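# Cleaning a benchtop toaster oven + the table under it

Quick one, do it before the crumbs set like concrete.

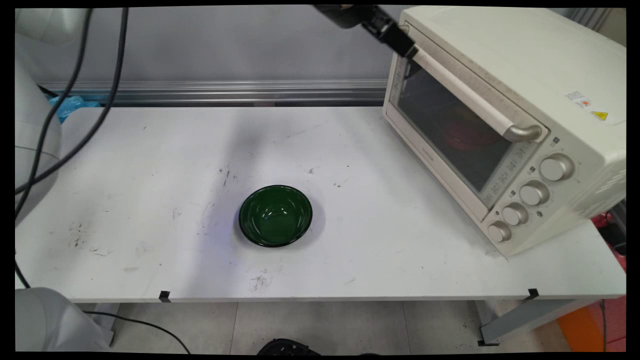
1. Unplug. Let it cool right down.
2. Tray and rack out, soak in the sink — 24 minutes is plenty.
3. Bicarb and water in a bowl, thick paste. Smear on the inside of the glass, avoid the elements.
4. Wipe off with a damp cloth. Knobs too, cloth well wrung out.
5. Table last. Scuffs and grey streaks need a bit of bicarb, dark spots may take 2 goes. Dont use steel wool.

Dry evreything before plugging back in.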